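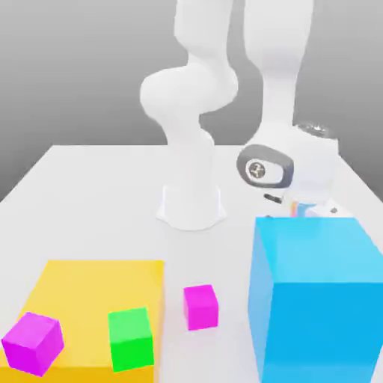
Fig. 1. White robotic arm on a white tabletop, computer render.

Sport Competition Formats, Unit 3 handout
Two-leg ties, away goals, extra time
Updated Aug 6, 2018

Read before the seminar. Slides have the diagrams, these are just the notes that go with them.

Recap from last unit: league = everybody plays everybody, long, fair-ish, dull in the middle. Straight knockout = one game, short, cheap to run, lots of luck. Two-leg knockout sits between.

1. Basic idea

Two teams, two games, one at each ground. Add the scores. Higher total goes through. The total is the aggregate. Winning one leg gets you nothing by itself, students mix this up every year on the exam.

Worked case, from the practice league we use all term. Barros at home to Larevel, first leg, 2-1. Second leg at Larevel, 1-0 to Larevel. Aggregate 2-2. Level. So now what?

2. Tie-breakers, in order

Check the rulebook of the actual competition, they differ. Common order:
- away goals after 180 minutes
- extra time, two halves of 15
- away goals again, counting extra time (some drop this one)
- penalty kicks

Back to the case. Larevel scored one away (the 1 in 2-1). Barros scored none away. Larevel go through on away goals, no extra time.

Change one thing: first leg 1-0 to Barros, second leg 1-0 to Larevel. Aggregate 1-1, no away goals for either side. Extra time, at Larevel's ground.

In that extra time, if the competition counts away goals there, a Barros goal means Larevel need two. Unfair? Barros get 30 extra minutes in which an away goal can count, Larevel never had that. On the other hand Larevel get the 30 minutes in front of their own crowd. Be ready to argue either side.

3. Why have the away goals rule

Meant to stop visitors from sitting back for 0-0. Also cuts down on replays and on tired legs late in the season. Replays at a neutral ground used to be the normal answer, expensive and hard to fit in the calender.

Against it — home teams get scared of conceding. A 0-0 at home in the first leg starts to look like a decent result. So caution moves from one dressing room to the other. Whether total goals go up or down is a question for the data, see section 5.

4. Order of the legs

Most coaches say they want the second leg at home. Reasons they give: you know what you need, own crowd at the end, extra time and penalties at your place.

Careful!! Raw numbers show second-leg hosts going through more often, but in a seeded draw the stronger team is often given the second leg at home. So part of that is just better teams winning. Only compare unseeded rounds, or control for team strength. This will be on the exam.

Seeding itself: Akance Cup seeds the last 16 only, open draw after the February break. Gredimance Trophy seeds nothing. Useful pair to compare for that reason.

5. Data set for the assignment

On the course page, one file. 1601 ties, both legs, with aggregate, who hosted second and how it was settled. Of these, 549 are from seeded rounds, marked in column D. Goals total 3941 across the sample for the first legs only, check that your import matches before you do anything else. If it dosen't, you've probably lost the abandoned games.

Do:
a) share of second-leg hosts going through, seeded vs unseeded
b) first-leg goals, home and away seperate
c) one paragraph on what (a) can't tell you

Up to 3 pages including tables. Work in pairs if you like, one submission with both student numbers on it.

6. Terms to know

Aggregate. Leg. Tie (the whole matchup, and also a level score in everyday American use — say "level" or "draw" for the score so the grader can follow). Seed. Bye. Neutral venue. Walkover.

Bye vs walkover: bye is no opponent drawn. Walkover is opponent drawn but doesn't play. Walkovers are left out of the file.

7. Next unit

Group stages, then points systems, two for a win against three for a win. Bring your answer to (a), even a rough one, we start from there.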